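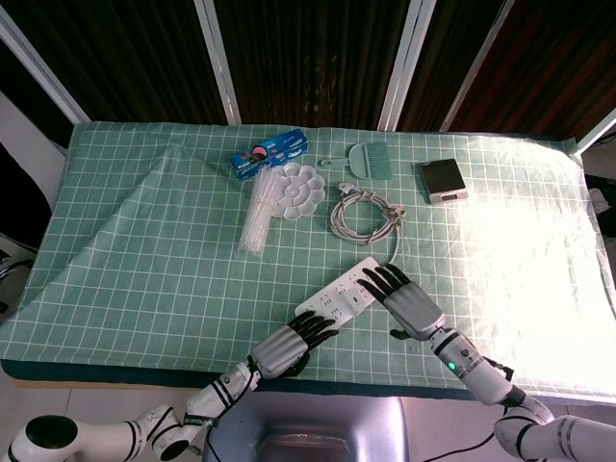 Vusumuzi Van der Merwe has spent most of his working life testing household appliances, and he applies the same habits to two-armed robots. The question put to him at the Pruvari workshop in Hosumton was a plain one: can a machine do the chores yet?

"Some of them, slowly, with a person standing near the stop button," he said. "If you mean unattended, in a home it has never been in, then no."

His group concentrates on clearing and sorting tabletops. Van der Merwe considers this a better test than folding shirts, which he says has been practised so heavily by so many labs that the results no longer tell him much. A table after a meal or a repair job holds rigid things, soft things and things that are both.

"A power strip is a good example. The body is rigid and easy to hold. The cable is neither. You plan a lift for the body, and the cable adds a load that changes as it comes off the table. It can also catch on whatever is next to it."

Cables account for a large share of his failure log. Clear plastic comes next. Depth sensors read through it or return nothing, and the software then plans a grasp on the surface behind. Direct sunlight on a pale tablecloth causes a related fault, as the texture the cameras rely on disappears in the bright area. Pruvari has blinds but does not always close them during trials.

"A kitchen has windows," he said. "I would sooner have the bad numbers."

The numbers are kept by Märta Aasen, who runs the trial schedule. The current series consists of 1000 attempts at mixed tabletop tasks, and each attempt is stopped after 60 seconds whether or not the object has been moved. She would not give a success rate before the series is complete. She did say that two-handed lifts fail more often than one-handed ones, usually at the moment the second hand makes contact.

"The first hand has a hold, the second arrives a few millimetres out and pushes the object, and then the first hold is wrong as well," Aasen said. "A person corrects for that without noticing. We have to write it down."

Both were asked why they use hands with fingers when a flat gripper is cheaper and breaks less. Van der Merwe agreed that for shop-floor work the gripper normally wins. A packing line at Guerra, where he consulted before joining Pruvari, handles the same cartons all day and has no need of fingers. Household objects were shaped for people - handles, switches, plugs - and he expects fingers to pay for themselves there in the end. Maintenance is the present obstacle. The finger tendons need frequent re-tensioning, and a hand that has drifted out of adjustment still reports itself as healthy.

On dates he was unwilling to be drawn. He expects supervised use in laundries and hotel stores first, with private homes some way behind.

"Putting a dustpan back on its hook is a reasonable target," he said. "Finding the hook in a stranger's house is a different piece of work, and we haven't started on it."

Trials resume on Monday with the blinds open.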